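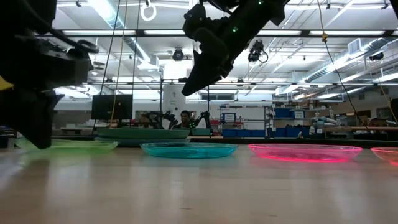
Reporting of Suspicious Betting in Amateur Soccer
Project report, Sports Management
Radwa Nasr and Samah Tahiri
Supervisor: Dalia Belhaj

1. Background
Small leagues get little attention from investigators, but bets are still taken on their games. Our project asked whether players in the Emetti regional league know what to do when someone offers them money to affect a result.

2. Method
We gave a paper survey to players at 3 clubs in November and got 73 forms back. We also interviewed Abdelilah Bensaid, who has refereed in the league for some 30 years.

3. Results
Most players knew that fixing a match is banned. Far fewer could name the person they should report an offer to, and several wrote "the coach" – the league rules say it must be the integrity officer. Younger players were more likely to leave the question blank. Bensaid told us he had never been given a reporting form.

4. Limits
All the clubs were in or near Tazi. Players may also have held back on a form collected in the locker room, even without names on it.

5. Next steps
The league office has asked for a copy of the survey. Samah will send it with the blank form and the tally sheets.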